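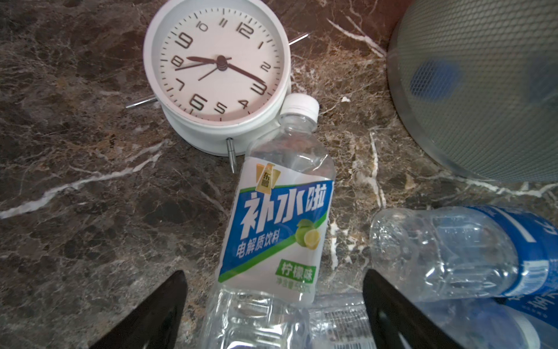
The Clilden Bedside Alarm Clock, White

Category: Home > Bedroom > Waking Up Against Your Will
4 min read

The Clilden is an alarm clock. It tells you the time, and once a day, at an hour you picked the night before in a fit of optimism, it makes a noise. It has no app. It will not ask for your email address, play whale song, or send you a weekly report on how badly you slept.

We started stocking it in March 2021, after a long run of customers came in asking for "just a clock" and left with something that needed a software update before it would show noon. The Clilden is round and white, with a thick rim and plain numbers all the way from 1 to 12. We mention the numbers because a surprising amount of modern clock design considers them optional.

What it does

One alarm. If you need a second, you may buy a second clock, and we would be delighted to help. The sound starts as a polite beep and gets less polite after 20 seconds. Snooze gives you 4 minutes, which the maker, Trurmont, settled on after testing longer ones and watching everybody go properly back to sleep.

The movement is a sweep type, so there's no tick. People who like a tick (they exist, and they write to us) should look at the Vlček wind-up, which can be heard from the hallway.

The light comes on when you press the top and goes off when you let go. It is bright enough to read the dial and too dim to find your glasses.

Setting it up

Put in one AA battery, not included. Turn the lower knob on the back to set the time, and the upper knob to set the alarm. Turn both of them clockwise only. The alarm is a twelve-hour one, so an alarm set for 7 will also go off at 7 in the evening if you leave the switch on. We get one return a month over this and the clock is always fine.

Where to put it

Across the room, if you mean it. On the nightstand, if you don't. It also does decent work in a kitchen or bathroom, though it isn't sealed against water, and steam will fog the lens sooner or later. Wipe it with a dry cloth. Glass cleaner leaves a haze on the plastic that you will be looking at every morning for years.

The details

Item number: 444
Power: one AA battery
Alarm: single, with snooze
Warranty: 20 months, parts only
Price: $55

Yes, $55. The Jinari next to it on the shelf is cheaper and loses several minutes a week, so you can think of the difference as the price of catching your bus.

Comments

Jarmila Jurčo: Bought mine in November and it has kept good time ever since. The snooze is cruel. Would buy again.

lightsleeper_too: Is the beep the same as on the older Trurmont travel clock? My dog has opinions about that one.

Shop reply: Same beep, slightly lower. We can't speak for the dog.

P. in 2B: Went off at 7 pm during dinner. I see now that this was covered.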